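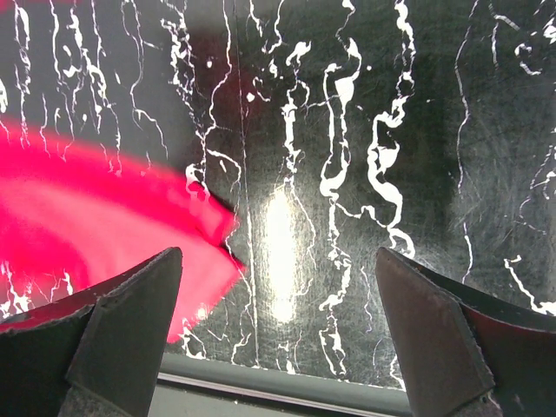
Home Files Changelog Issues Contact

# Oseck Household Textile Care Records

A table of washing and care instructions for everyday household textiles: tea towels, napkins, tablecloths, flannels, pillowcases and similar. Each row is one care label, typed up by hand. Maintained by Heloísa Lopes.

## What is in it

The current release has 2379 rows in a single file, `care_labels.csv`. The encoding is UTF-8 and the separator is a comma. Text fields are quoted, and empty cells mean the label said nothing on that point.

Main columns:

- `item_type` — from a fixed list, see `item_types.txt`
- `fibre` — as written on the label, with percentages if given
- `colour_group` — white, light, dark, bright or mixed
- `max_wash` — in degrees Celsius
- `tumble` — no, low or normal
- `iron` — no, or one to three dots
- `bleach` — no, oxygen only or any
- `label_text` — the full wording, spelling mistakes included

The `notes` column was free text in the early versions and is still untidy. Please don't rely on it for anything.

## Where the rows came from

Most labels were copied from stock in charity shops and from people's own cupboards. A batch of 440 came from the Ivex linen hire list, which uses its own item names. These were mapped to ours, and the original name is kept in `source_name`. The Krishnan rows are older and give temperatures as words (warm, hot). We left `max_wash` empty for those and kept the wording in `label_text`.

## Checking

For this release 200 rows were picked at random and typed a second time without looking at the first entry. Most of the differences were in `colour_group`, where bright and dark are easy to mix up for reds and deep blues. The rule is now that red always goes in bright. Older rows were changed to match.

## Known problems

- Wool is badly under-represented.
- Blends are written in no fixed order, so "cotton/linen" and "linen/cotton" both appear.
- Labels that had faded past reading were skipped, so older items are missing more often than they should be.
- Rows with `source` set to Prallov may include duplicates under a different `item_type`.

## Versions

Version 3 (October 2026) adds the Ivex rows and drops the `brand` column. The next update is planned for November and should fix the blend order.

## Use

Free to copy and change, with credit. The file records what labels say — it has not been tested against real washing results. Corrections are best sent through Issues with the row number and the exact label wording.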